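Ticket 1338: Keskin courier unit stops for paving joints, slows to a crawl near parked bikes
Status: open, waiting on parts
Site: Drevedley campus, main plaza
Unit: Keskin, firmware 33
Opened by: me (Wovbridge site support)
Copied to: Ludivine Baudry, facilities

First entry

Okay, background for whoever picks this up. The dream is that Keskin does the boring chores for us: parcels from the loading bay, recycling run, and eventually a bit of sweeping. The parcels come first because that's mostly just driving, and driving is supposed to be the easy part (ha). So far it has managed the indoor corridors really nicely and I'm still a big fan, but the plaza is giving us grief.

The fault is that it pulls up at the dark joints between the slabs, sits there with error 189, then carries on as if nothing happened. The log says "drop detected". It's a paving seam! My gran's shopping trolley could do it.

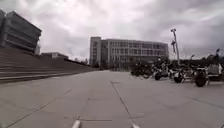 Can it do the parcel run without somebody walking along beside it?
Indoors it can, and we've signed that off. Outside it still needs a person within reach of the stop button, and that stays the rule until the 189s are gone.

Second entry, Saturday morning

Came in while the place was quiet to try the easy fixes. What I've done so far:

Wiped the depth sensor window. No change.
Reloaded the plaza map. No change.
Raised the drop threshold one notch. Fewer stops on the thin joints, same as before on the long diagonal-looking one.
Raised it two notches. Much smoother, but I put it straight back to one, because we've got a great big flight of steps along the left and I do not want to be the person who explains that to Ludivine.

Speed is the other half of this ticket. It's fine down the middle and then drops to walking-a-toddler pace anywhere near the two-wheelers. I think the clearance bubble is treating every wheel and handlebar as something that might step out. Fair enough, I suppose, but a parcel run that I can do in my lunch break shouldn't take it half the afternoon.

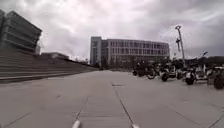 Plaza facing the central building, steps to the left, parked row to the right.

Third entry

Support at Ferkia (they do the navigation module) got back to me and were very decent about it. They reckon the seam stops come from the depth camera losing its reading on dark lines under flat grey light, and the software fills that gap in as a hole. They're sending a replacement sensor board and want 1000 frames from the same route so they can compare old and new. Colour matters less to them than getting plenty of overcast, and we're not short of that.

They also asked about moving traffic. I've told them people cut across here on bikes whenever they like, so a setting that behaves beautifully around parked stuff and badly around a rider is no good to us. I'd sooner it was slow.
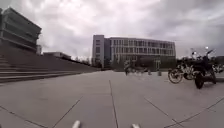
For the clearance bubble, they've suggested a separate zone for the parking side with its own speed limit, so we can tune that without touching the rest of the plaza. I've drawn the zone in but haven't switched it on. One change at a time, or I'll never know which one did it.

Fourth entry

Ludivine asked when it can take over the recycling run as well. My answer was not yet, and she took it well! The lids are the trouble there. It can carry a tub quite happily once someone's loaded it, but lifting a lid and tipping something in is a whole other ticket, and I'd like to close this one first. Sweeping is further off again. I did get asked if it could wash mugs. No.

Still to do:
Fit the new sensor board when it arrives
Repeat the route with the threshold left at one notch
Send Ferkia both sets of frames
Switch on the parking zone and time the run again

Leaving this open. If you're on shift and it throws a 189 out there, give it a moment before you reset it, and please write down which joint it was sitting at.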